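Hurnthorpe renters get a say on "normal wear," at 76 cents a scuff

By Siv Brekke
April 6, 2024

12 comments | 284 shares

Hurnthorpe has a new rule on what landlords may take out of a security deposit, and it runs to 50 pages. The old rule was one sentence long and said tenants should leave a place "as found," a phrase that kept the town's small claims court busy for years.

Under the new version, which takes effect in August, floors get a chapter to themselves. A scuff shorter than a finger is normal wear. A longer one may be billed, though for no more than 76 cents. Dents are covered separately – and at some length.
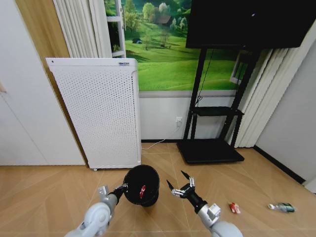
Cameron Drummond, who spent two years arguing with his landlord over a hallway on Niven Street, welcomed the change. His final bill came to $2,154, including a charge for "general floor mood."

"I asked what that meant and they sent me a second invoice," he said.

Landlords are less pleased. Famau, which rents out apartments on the east side of town, said the finger test was unfair to owners, as fingers differ. The town has replied that it will supply a standard finger, in cardboard, at the front desk of the library.

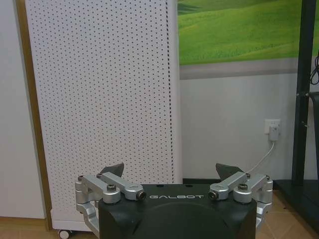 Silver-colored metal linkages on either side of a black housing marked "GALBOT."

The rule also settles the matter of nail holes, which are now allowed if they once held up a picture. Tenants may be asked to describe the picture. Curtain rods remain under review, and a hearing on ovens has been put off after both sides asked for more time to read the part on ovens.

Get the Hurnthorpe morning email. By signing up you agree to our use of cookies.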